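Druditz Electric Rally Program
Progress Report to the Pradell Fund
Reporting period: second half, development year

1. Summary

The program remains on course to enter one battery-electric vehicle in the Sundisberg desert rally. During the reporting period the vehicle moved from bench assembly to powered running, completed its first sustained off-road trial, and passed the preliminary electrical inspection required for entry. Two matters are behind schedule: the rear suspension uprights and the mobile charging trailer. Both are addressed below, together with a request to move funds between budget lines.

2. Vehicle and drivetrain

The rolling chassis was delivered by Brunton in the first weeks of the period. Dimensional checks found the left rear pickup point outside tolerance, and the chassis was returned to Brunton for correction at the supplier's expense. The corrected unit was accepted without further remarks.

The finished vehicle carries two motors, one on each axle, and a single battery pack mounted low between them. The pack was assembled in house after the original subcontractor withdrew. This added work for the electrical team, but it also allowed the coolant channels to be moved away from the floor of the case, where stone strikes are most likely. A steel skid plate has been fitted beneath the pack. It will be replaced by an aluminum plate if testing shows that the lighter part holds up.

Software for torque control is in its third major revision. The earlier revisions cut power too sharply when a wheel left the ground, and the test driver reported a loss of confidence over crests. The present revision allows a short period of overspeed before it intervenes.
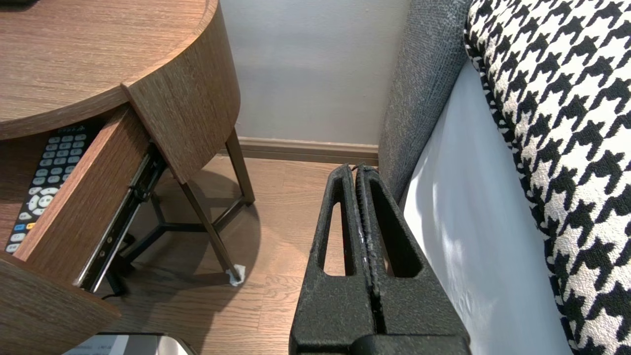

3. Testing

The off-road trial was held over several days on the leased proving ground outside Sundisberg. The vehicle covered 491 miles in total. The longest run without a charge was shorter than the program plan had assumed, chiefly on the sections of soft sand. The energy model has been revised to reflect this, and the planned distance between charging stops has been reduced accordingly.

Three stoppages were recorded. The first was caused by a chafed coolant hose, which was replaced and rerouted. The second was a false reading from a pack temperature sensor. The third, and the most serious, was a cracked upright on the right rear corner. Trial running ended on the Sunday as a result, one day earlier than planned.

Inspection of the failed upright showed that the crack began at a machined corner with too small a radius. The part has been redrawn. New uprights are on order from Brunton, and delivery is expected in September. Until they arrive, the vehicle is limited to low-speed running on graded roads.

4. Charging support

Rally rules permit charging at designated service areas only, using equipment brought by the team. The charging trailer was to be complete by the end of this period. The frame, axles and battery modules are in place, but the power converter failed its acceptance test and has been sent back. A replacement has been promised, although the supplier has not confirmed a shipping date.

The cost of the trailer has been reviewed at the fund's request. The team considered hiring a diesel generator for the event and decided against it, as the terms of the grant require that charging energy be stored in advance. That position was discussed at length at the interim review, held during the trial week at the crew's lodging. 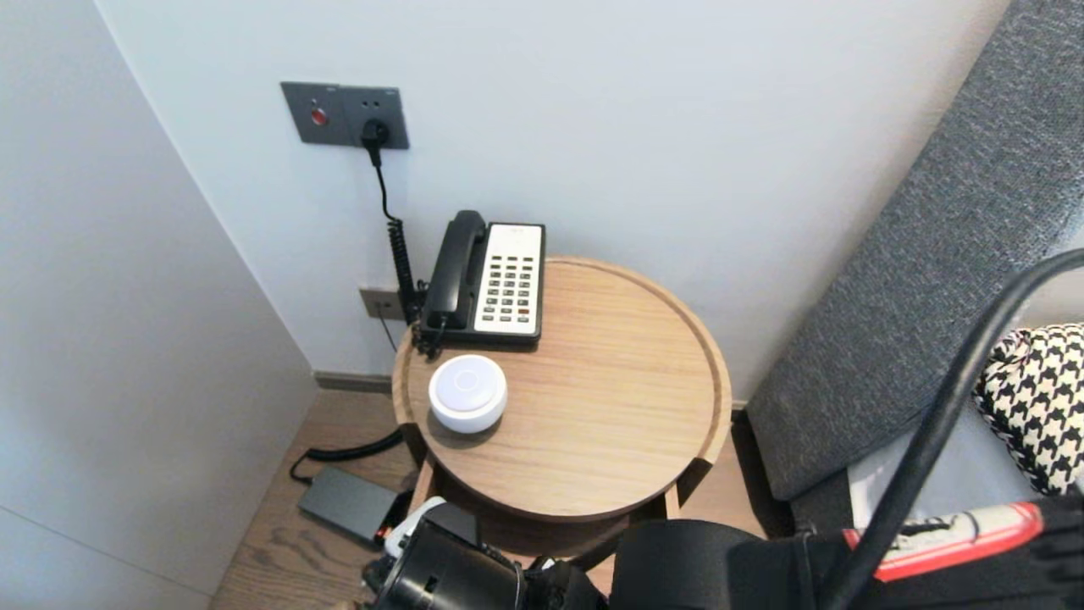 Raelene Costigan said at that review that she could support the trailer only if it were tested under full load before it left the workshop, and she asked that the result be sent to the fund in writing. She added that a vehicle able to finish the route was of little use if it could not be charged halfway along it.

The program accepts this condition. A full-load test has been added to the schedule and will take place before the next off-road trial. The written result will be provided to the fund with the raw logs attached.

5. Personnel and safety

High-voltage safety training was completed by all members of the workshop and field crews. A second co-driver has been appointed and will attend the next trial. There were no injuries during the period. One near miss was recorded, when a service jack slipped on loose gravel during a wheel change. Wider base plates have been bought for all field jacks.

6. Budget

Spending is within the approved total. Savings on pack assembly will not fully offset the added cost of the uprights and the longer lease on the proving ground. The program asks for permission to transfer $966 from travel to field equipment, and $529 from printing to freight. No increase in the overall grant is requested.

7. Work planned for the next period

Fit and inspect the new rear uprights.
Complete the charging trailer and carry out the full-load test.
Repeat the off-road trial at rally pace, with charging stops at the revised distances.
Submit the final entry papers and the vehicle safety file to the rally organizers.

A decision on the budget transfers is requested before the uprights are delivered, so that freight for the second trial can be booked.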